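Harnumine Anti-Static Bench Mat, Gray

Item group: Bench and Workstation Supplies
Sold by: Ninari Workshop Supply

The Harnumine is a two-layer rubber mat for electronics repair benches. The top layer drains static slowly to ground through the snap and cord. The bottom layer is a softer black rubber that keeps the mat from sliding on painted, laminate or steel tops.

The surface is matte and does not throw glare under a bench lamp. It wipes clean with mat cleaner or mild dish soap and water. Do not use floor wax, furniture polish or any cleaner with silicone, which leaves a film and stops the mat from working. Thermal compound comes off with isopropyl alcohol on a lint-free cloth if you get to it the same day. Older spots may leave a mark but do not affect grounding.
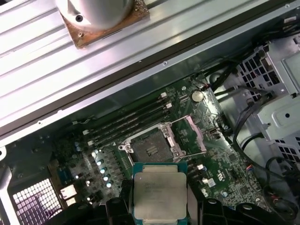 Processor and empty socket inside an open desktop case.

What is in the box

Mat, rolled
Ground cord with 1 megohm resistor, 10 feet
Two 10 mm snaps, fitted at the front corners
Instruction sheet

A wrist strap is not included. We recommend the Qaisi adjustable strap, which fits the same snaps. Customers who already own a strap with a 4 mm snap will need the adapter, sold separately.

Sizes

Small: 600 mm x 400 mm
Large: 1,000 mm x 600 mm
Roll: 600 mm wide, 5 m long, snaps supplied loose

The small size suits laptops, phones and loose boards. For full desktop towers laid on their side, order the large. Both sheets have rounded corners. The roll can be cut with a utility knife and a straightedge; cut from the rubber side.
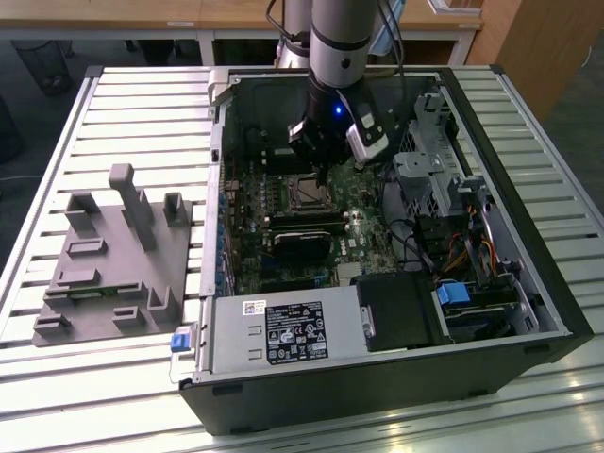 Desktop tower on its side with the side panel off.

Setting up

Unroll the mat and leave it flat overnight. If it has been shipped in cold weather the ends may curl for a day or two. Put a book on each end. Connect the ground cord to one front snap and to a grounded point, then clip your wrist strap to the other. Test the connection monthly if the bench is in daily use.

The mat will take brief contact with a soldering iron tip without burning through. It is not a heat mat and should not be used under a hot air station.

Ordering

Small and large are normally in stock. The roll is made to order and cannot be returned once cut. Orders of 40 or more mats ship on a pallet; please ask for a freight quote first. The older Udinen mat in blue has been discontinued, but its cords and snaps fit the Harnumine.

Warranty: 5 years against splitting or separation of the layers. Knife cuts and solvent damage are not covered.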